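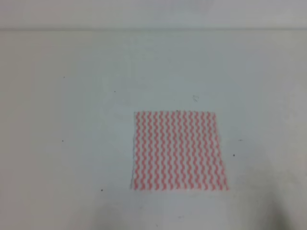
## 4. Creating a property listing

Use the steps in this section to enter a house, condo or lot in Plusteo and send it to the listing feed. You need an agent or office manager login. Assistants can do everything up to step 14 but can't publish.

Have the signed listing agreement and the county parcel number on hand. The parcel number can't be changed after the draft is first saved.

### 4.1 Start the draft

1. Sign in and open **Listings > New**.
2. Choose the property type. For a condo with its own deeded garage, choose **Condo** and add the garage later under **Extras**.
3. Type the parcel number without spaces. Dashes are optional.
4. Select **Look up**. Plusteo fills in the street address, lot size and year built if the county has them on file.
5. Check each filled-in field against the agreement. Fields that came from the county are shown in gray. To change one, select the pencil next to it and give a reason from the list.
6. Select **Save draft**.

**Note:** Drafts that aren't opened for 31 days are moved to **Archive**. They can be restored from there by the listing agent or the office manager.

**Caution:** Don't start a second draft for the same parcel. The two drafts will lock each other, and support will have to remove one by hand.

### 4.2 Enter rooms and square footage

7. Open the **Rooms** tab and select **Add room** for each one. Bedrooms need a closet box checked or unchecked; the tab won't save with it blank.
8. Enter half baths as **Bath (half)**. Don't enter 0.5 in the full bath field.
9. Enter the finished square footage. Garages, unheated porches and crawl spaces go in the **Unfinished** field.
10. Choose the source of the measurement: county, appraiser, builder plan or agent.

If the source is **Agent**, a line saying so is printed under the square footage on the public page. It can't be turned off.

A guest house or in-law unit is entered as a second building under **Add building**. For example, a main house of 900 square feet with a separate studio should show 900 on the first building, and the studio should have its own figure on the second. The total is added up by Plusteo and appears only in search results.

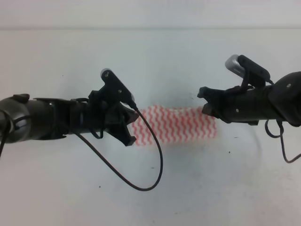

Room sizes are optional. If you enter them, use feet and inches, length first. Rooms with a slanted ceiling can be marked **Vaulted** or **Partial height** – the second one leaves the room out of the bedroom count in some counties, so check with your office before using it.

### 4.3 Write the description

11. Open the **Description** tab. The public description can hold up to 720 characters, counting spaces. The counter turns red when you go over, and the extra text isn't saved.
12. Put showing instructions, gate codes and alarm details in **Agent remarks** only.
13. Select **Check wording**. Plusteo marks words that may conflict with fair housing rules. You can keep a marked word, but the office manager gets a copy of the listing for review.

**Note:** Text pasted from a word processor may bring in curly quotes and odd line breaks. Use **Paste plain** from the menu above the text box.

**Caution:** Never put a lockbox code in the public description. Once the feed has gone out, the code may be copied to other sites, and removing it from Plusteo won't remove it there.

### 4.4 Add photos

14. Open the **Photos** tab and drag in the files, or select **Browse**. JPG and PNG files are accepted.

The first photo is the cover. Drag any other photo to the first spot to replace it. Photos of people, license plates or family pictures on the walls should be left out or blurred before you upload them.

Captions are typed in the box under each photo. They show on the public page and in the printed flyer, but not in the feed.

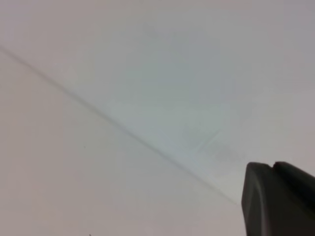
*Figure 4-3. Dark gripper finger at lower right, pale surface behind.*

To remove a photo from a published listing, select it, choose **Remove**, and then select **Resend feed**. Outside sites may keep the old photo until their next update.

If uploads stall partway:

- Close other tabs that have the same listing open.
- Rename files that have a slash, ampersand or percent sign in the name.
- Try a smaller batch. Over 23 files at one time may time out on a slow connection.

### 4.5 Link a lockbox

Skip this part if showings are by appointment with the agent present.

15. Install the box at the property and make sure it is closed.
16. In Plusteo, open **Access > Add lockbox** and choose the maker. Kurance and Nambiar boxes can be linked directly. For any other maker, choose **Manual** and type the serial number.
17. Stand next to the box with Bluetooth turned on and select **Pair**.
18. When the serial number appears on your phone, compare it with the label on the back of the box. Select **Confirm** if they match.

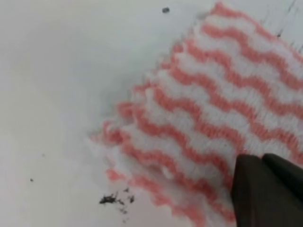

19. Set the showing hours. The default is 9:00 a.m. to 7:00 p.m., and the box won't open for visiting agents outside those hours.
20. Open the box once with your own login to test it, then put the key back.

**Note:** Nambiar boxes keep their own clock. Set it again after the time change in March and November.

### 4.6 Publish

21. Open **Review**. Items in red must be fixed. Items in yellow are suggestions.
22. Choose **Publish now** or set a start time.
23. Select **Send to feed**.

The status changes from **Draft** to **Pending feed**, then to **Active**. If it stays on **Pending feed** overnight, open **Feed log** and read the last line. The most common entry is "Subdivision not matched." Go back to the address page and pick the subdivision from the list. Typing it in doesn't work, even when the spelling is right. Homes in Trernness are listed under both **Trernness North** and **Trernness Lake**; use the one on the plat map.

Price changes and open houses are covered in section 5.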